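Re: [brirnville-hall] Heating and the September bookings

On the boiler, Lorente came back with a price for the new pump and it includes fitting. They can do it in September if we confirm this month. The old one can limp on until then, but I would turn it off overnight.

> Benito Barroso wrote:
> Has anyone checked whether the side room radiators work? Two were cold last winter. Also, who has the keys for the Fakano cupboard?

I bled both radiators and they got warm within the hour. The valve on the one by the door is stiff, so use the cloth.

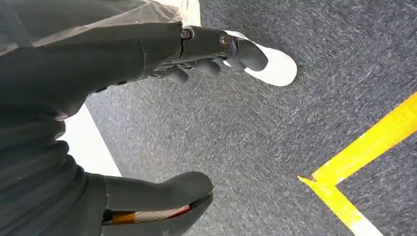 Keys: I have one set and the office has the other. Please sign for them in the book.

Bookings next. The choir wants 3 evenings and the sewing group has asked to move to the main hall. The main hall seats 109, far more than they need, but the light is better for them. I said yes unless someone objects. The Sterkeo invoice for the chairs is paid.

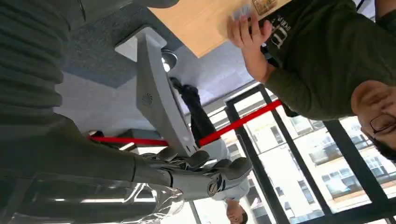
*Grey panel with the round speaker grille, and a dark green ribbed jumper close by.*

Benito, can you send me the meter reading when you are next in? The last one I have is from spring.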